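Speaker notes: Grasp planning and collision checking in bin clearing
Clorkent Automation Seminar, software stream
2020-07-06

Opening. Welcome everyone and thank the organisers at Clorkent. State the scope plainly: the talk concerns the planning layer of the Tarkelstead software, with some remarks on perception where the two meet. Gripper design is covered by the session after the break. Questions may be put at any point during the first half.

Slide 2. Problem statement. The planner receives a depth image and a set of grasp candidates, and must return a path the arm can follow into a deep metal bin and out again. The objects are household goods and toys of mixed size. No object models are supplied in advance. Remind the audience that the walls are the harder part of the problem. An object near a corner may be perfectly graspable in open space and have no valid approach once the wrist and its cables are taken into account.

Slide 3. Candidate generation. The sampler draws 2,000 candidates per depth image. Those with an approach angle outside the permitted cone are discarded first, as the test is cheap. The remainder are scored, and the best 110 go to the full collision check. Explain that we tried a larger shortlist in February and saw no benefit that justified the delay. Pause here, as the Hughes group will probably wish to ask about the scoring network.

Slide 4. Collision model. The bin is represented by five planes, fitted at start-up and held fixed for the session. Bare metal gives poor depth readings wherever light reflects from it, and the early version treated these gaps as free space. The current version falls back on the fitted floor plane. Clear plastic remains a weakness and should be acknowledged as such.

Slide 5. Cable allowance. Cables are modelled as a swept volume around the wrist, with a margin set in the configuration file. The margin is conservative. It rejects some grasps close to the right wall that an operator would consider safe. Gedholm has asked for a flexible cable model, and our position is that this is worth studying but will not be in the next release.

Slide 6. Evaluation. The test comprised 1,000 grasp attempts with the fixed camera. Stress that planner refusals are logged separately from failed grasps, and that the two must not be added together when comparing sites. Show the logging format only if time permits.

Slide 7. The work cell. Leave this slide up during the discussion. The points to raise are the clearance between the fingers and neighbouring objects, and the order in which items beside a wall should be attempted. Invite views from sites running a different arm, then move to the release schedule and close the session.
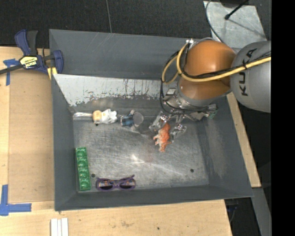
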